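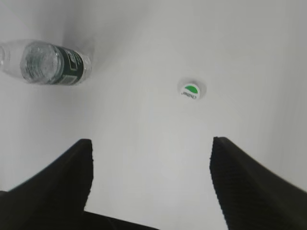

The Wornetberg town office finally put up the new rules for the bottle return, and I've been fielding calls from neighbors ever since, so let me just write it all down in one place. Starting in October you can bring your empties to the old freight shed behind the station, and the hours are 9 to 11 in the morning, three days a week. Clear plastic water bottles are fine, and you can leave the label on – a dark green one wrapped around the middle like that doesn't bother anybody. Caps can stay on too. Please don't crush them before you come, though! The counter needs to read the bottle in its normal shape, and a flattened one gets handed right back to you.

I stopped by the shed last week and got to talking with Pascal Buschmann, who'll be running the counter. He was painting the door (a pretty nice blue, if you ask me) and seemed happy to put the brush down for a bit. The old drop-off next to Koubek closed back in spring when the lease ran out, and people have been driving their bags all the way out to the highway.

"I had folks asking me in the bakery line when we'd open," he told me. "I didn't even have the keys yet."

Money-wise, you get a paper slip that's good at Koubek and at Costel, the little grocery on the corner by the bridge. You can also check a box and let the money go to the swim club, and I'll probably do that with mine. They need new lane ropes badly – my daughter came home with a scratched arm twice this summer.

Glass is the sore point. The shed won't take it, at least not this winter, so jars and wine bottles still go to the big containers on the school road. Jannik Kuhlmann from the town office says they're looking at a second room for glass, but the floor in there has to be redone first and he wouldn't give me a date. I asked twice!

One more thing about parking. There are seven spots by the shed and the commuters fill them early, so if you're coming with a full trunk, use the gravel lot across from the Ara café and borrow one of the handcarts. They'll be chained up by the side door and take a coin like the ones at the store. Bring the cart back, please. The last set wandered off all over town, and I'm still seeing one in the ditch on my way to work.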